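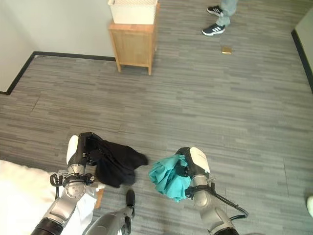

Photo: Torkevico

Clothes on the bed: your questions, answered with some reluctance

We get a lot of post about bedrooms. Most of it is about the same small heap of half-worn clothes that lives on the floor in the morning, on the bed in the afternoon and back on the floor at night. There is a whole trade built on that heap, and we have read more of its advice than is good for us. These are the questions that keep coming back.

Do I need a system?

Probably not. You need somewhere to put a T-shirt. The people who say you need a system generally have one for sale. The Pacheco method, which several of you asked about, runs to 13 steps and wants you to sort your clothes by "energy" before you are allowed to open a drawer. We tried it for most of November. The drawers looked lovely and the heap was still there, in a slightly different place.

What about a storage bin?

A plain open bin on top of a low cabinet is one of the few bits of advice we'd stand behind. No lid. Once there's a lid, things get put on the lid. The one we use for worn-but-not-dirty clothes holds 19 litres and that is already too generous. If it's full, you are not going to wear the stuff at the bottom.

The Justel bin with the divider is nicely made and we can't see what the divider is for.

Is it really so bad to leave things on the floor?

Carpet is fine for the time it takes to get undressed. We aren't going to tell you it ruins your clothes. It does pick up fluff, dark cotton especially, and if you have a fluffy white rug or throw anywhere nearby you will be picking bits off a black top for ever. Whether that bothers you is your business.

Should everything go on the bed first, then?

This is the standard advice: put it all on the bed, and you'll have to deal with it before you can sleep. We doubt it. Plenty of us are perfectly able to sleep next to a jumper. What the bed is good for is seeing what you've got, particularly if the bedding is white. Spread things apart so that nothing is touching, and decide.

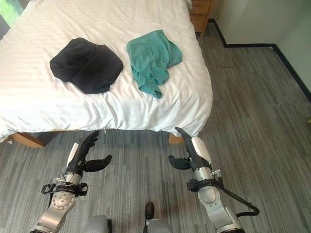 Bedding and bedrooms

Does a white duvet cover show everything?

Yes. Creases, hair, the dye off new jeans. People will tell you a woven stripe in the same shade hides the wrinkles. It hides them about as well as a net curtain hides a bus. We still like white, and it can be washed with the towels.

Will dark or bright clothes stain it?

Dry and already washed a few times, very unlikely. New and strongly coloured, we wouldn't leave them lying there all day. Damp gym things, no. The "colour lock" sprays are a mystery to us — we have tested two and could not tell which pillowcase had been treated.

Is a high thread count worth paying for?

We have slept on a 600 and on a good deal less, and the difference we noticed was the price. Jenholm now puts the number on the front of the packet in letters bigger than the word "double". Feel the cloth instead, if the shop lets you. If it only comes sealed, ask yourself why.

What should be on a bedside table?

Whatever you reach for in the dark. A picture frame and one small odd thing you're fond of is plenty. Every article on this subject recommends a tray. We have nothing against trays, but a tray is a thing you dust.

Where do hats go?

Not on a special hat rail, unless you own a great many hats. A baseball cap can go on a hook or on a shelf, and it can be set down on the bed while you tidy without harm. There's an old superstition against that last one. We've been ignoring it for years with mixed results.
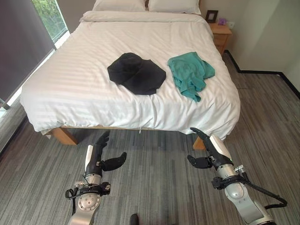

The superstition isn't the problem, one message to us insisted, it's the sitting down: leave a cap on a duvet and sooner or later somebody flattens the peak, and steaming it back into shape never quite works. Fair enough. We've amended our own habits to the extent of moving ours nearer the pillows.

Is a crumpled T-shirt worth folding if it's going in the wash?

No. Turn it the right way out if you can bear to and put it in with the rest. We were sent a guide of nearly 4,000 words on pre-wash folding and would like that evening back.

How do I pick things up without dragging half the bedding with them?

A real question, and we were glad of it. If you grab a top low down you tend to get a pinch of sheet along with it, and then the bed needs straightening as well. Take the garment from the highest part of the bunch, lift straight up, then move it across. If the sheet comes too, let go and start again. Tucking the sheet in tightly at the foot helps a bit. The elastic clips sold for the purpose helped us for one night.

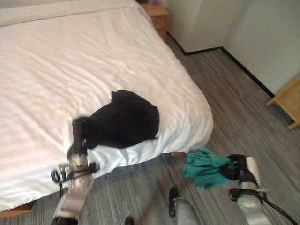

Black and teal, at the edge of a white bed.

Can I carry it all in one go?

You can, and you'll drop a sock on the landing. Two trips.

How often should I clear the heap?

The usual answer is daily. We manage it when we change the sheets and occasionally in between, if someone is coming round. Anyone who claims to do it every morning before seven may be telling the truth, but we'd want to see the chair in the spare room.

My question isn't here. Can I send it in?

Please do, using the form at the foot of the page. We read everything, though we don't reply to messages that begin by offering us a free drawer organiser.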